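The play kitchen, finally finished

We spent about 4 weekends doing up the little kitchen for the playroom, and I've been hopeless at posting pictures, so here goes (better late than December!). Fadi Darwish talked me into the subway tile and I'm so glad he did. It's the favourite part for every grown-up who walks in. The kids only care about the stove. 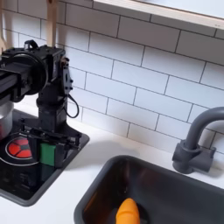
Glossy black cooktop with the red burner, and a green block down low over it.

Tin-yau Yeh helped me pick the colours, mostly by vetoing mine. I wanted a cream counter and pale blue everything, and we had a good long argument over grout as well. Dark grey won. It hides a multitude of sins, and the staggered rows look so much crisper for it.

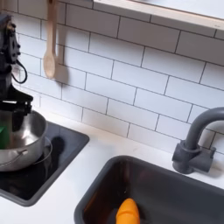
The pots were the other thing I got fussy about. I wanted proper shiny metal ones with handles you can grab, no plastic, and yes, they're noisy on a tiled wall. Next job is some hooks and a shelf for the cups.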